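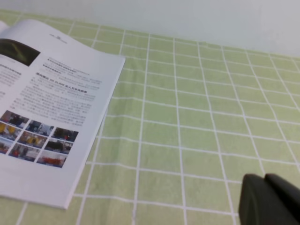

Sunday, May 22, 2022

Reading table, back room. In at ten, stayed until the light went.

Ironed the green cloth on the wrong side, medium heat, no steam. The crease down the middle is mostly gone. The white grid is printed on and I didn't want to find out what steam does to it. It still runs a little crooked to the wall when I put it down by eye, so next time I'll line up one of the white lines with the table edge first and clip it before smoothing the rest.

Booklets. Started on the box from Merkance, which is all trade and tech print, a good part of it in Chinese. The one with the 3D SLAM article is the one I keep using to test how things lie on the table. Page of small type, a heading in blue, then a grid of little color photos under the text. If a reader can manage that page, they can manage the rest of the box. With it lying flat, the top edge of the page wants to curl. Tried three things:

— Glass strip on the top margin. Holds well but picks up the ceiling light right across the header line.
— Two cloth-covered weights. Fine on the thick issues, too heavy for the thin ones, and they creep toward the fold.
— Leaving it under the press board overnight. Will know tomorrow. Board plus the brick, nothing more on it.

Light readings at the table, ceiling lights only: 610 lux at the wall side, 700 at the front edge. More even than I thought. The pale wall helps. Hauwa Ugwu wanted to paint it a darker color in December and I'm glad we put that off. With the Kovix lamp on as well it is too much for coated paper and the small type goes gray from glare. Lamp stays off unless someone asks.

Catalog. Entered 41 items from the Merkance box. For the Chinese titles I am typing the title as printed and then one line in English for the subject, not a full translation. Where the cover is missing I go by the first heading I can read and put a question mark after it. Hauwa, please check the ones with question marks, you read it much better than I do. The Amadi sleeves are a bit short for the larger format, so those are going in plain folders for now.

To do:
Order the next size up in sleeves. Prorier has them, but only by the full carton.
Pencil the shelf number inside the back cover, lower corner. No stickers.
Take the staples out of the two rusty ones before they mark the pages.
Look at the press board in the morning and write down how much curl is left.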